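Frequently Asked Questions: Pallet Exchange and Returns, Detura Pool

Last updated: August

We use cookies to remember your depot and language settings. By continuing to use this site you accept our cookie policy.

General

What is the Detura pool?

Detura is a shared pool of reusable pallets and stackable containers. Members draw equipment from a depot, ship goods on it, and either return it or transfer it to another member. Ownership stays with the pool at all times. Members pay for days held and for damage above normal wear.

Who can join?

Any shipper or receiver with a loading dock and a named equipment contact. Haulers can hold a transit account, which allows collection and delivery but not storage beyond 2 working days.

Which depots are open to members?

Prakton and Odell take all equipment types. Catterall takes pallets only. Containers sent to Catterall will be refused at the gate and the cost of onward transport falls on the sender.

Accounts and balances

How is my balance calculated?

Opening balance, plus issues, plus transfers in, minus returns, minus transfers out, minus write-offs. The statement shows each line separately. Pallets and containers are kept on separate ledgers and cannot be offset against each other.

My statement shows more pallets than I have on site. Why?

The usual cause is a transfer that was shipped but never declared. Until a transfer is declared by the sender, the equipment stays on the sender's ledger and continues to collect daily charges. Check your outbound paperwork against the transfer list before opening a query. The second most common cause is a return credited to the wrong account number, usually a parent company with more than one site.

How far back can a transfer be declared?

Up to the close of the current statement period. After that it has to be entered as a late transfer with signed proof of delivery, and the credit runs from the date of entry. It is not backdated.

What does status code 3355 mean?

The receiving member has rejected the transfer. The reason is shown in the notes field. In most cases the quantity on the delivery note does not match the quantity declared. Correct the quantity and resubmit under the same reference — a new reference creates a duplicate.

What does status code 3930 mean?

The depot has accepted the return but inspection is still open. Daily charges stop at acceptance. The damage line, if there is one, is added when inspection closes.

Can I dispute a balance?

Yes. Send the statement line, your own record and the signed document to the balance desk. Reece Dawber handles disputes for Prakton and Odell. Mererid Hughes handles Catterall and all transit accounts. Disputes without a signed document are closed without review.

Returns

Do I need to book?

Returns of a full truckload need a booked slot. Part loads can be tipped without a slot before 2 p.m., subject to space in the yard. Part loads arriving later may be turned away.

How should pallets be stacked?

Same type in each stack, all facing the same way, deck boards up. Damaged pallets go in a separate stack, marked on the top pallet. Mixed stacks are counted by hand and a handling fee is added.

How should containers be presented?

Empty, with lids and inserts removed. Folding containers must be folded. Rigid metal bins may be nested only if they are the tapered pattern; straight-sided bins are stacked on their feet. Remove all old labels, including adhesive residue where it covers the equipment number. Leftover packaging counts as contamination and is charged per container.

Can I return equipment that was not issued to me?

Yes, if it carries the pool mark. It is credited to the account presenting it. Equipment belonging to other pools is set aside and must be collected by the hauler, normally on the same visit.

Damage and wear

What counts as normal wear?

Surface scuffing, fading, shallow dents that do not affect stacking, and light surface rust on metal containers. On pallets, splits that do not reach a nail line and small chips on the lead edge.

What is chargeable?

Missing or broken deck boards, missing blocks, bent rims, torn welds, cut or drilled walls, and any chemical contamination. Paint applied by a member is chargeable even if the equipment is otherwise sound.

May we carry out our own repairs?

No. Member repairs are removed at the depot and redone, and the full repair is charged. The only exception is refitting a loose lid clip, provided an approved clip is used.

Is heat treatment kept up after repair?

Pallets repaired at depot are treated again before release where the stamp requires it. Pallets with an unreadable stamp are released for domestic use only. If you export, state this on the issue request. The depot will not sort for export stamps after loading.

Storage and handling at member sites

Can equipment be stored outdoors?

Containers can. Pallets can for short periods, on hard standing and off bare soil. Wet pallets gain weight, and mold found at inspection is charged as contamination.

Can the equipment be used on automated lines?

Rigid bins and Grade A pallets are suitable for conveyors and automated picking. Grade B pallets are not — deck board height varies too much for most sensors. Members should request Grade A on the issue form and keep the two grades apart on site. The pool does not accept claims for line stoppages caused by mixed grades.

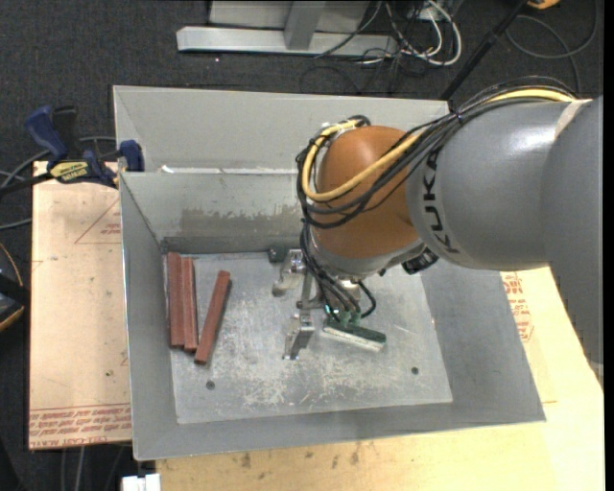 Grade is marked on the center block of both long sides. If the mark is missing, treat the pallet as Grade B.

Do bins have a fixed tare weight?

Each bin has a stamped tare. Use the stamped figure for weigh counting, and reweigh if the bin has been repaired, as shown by a second stamp next to the first.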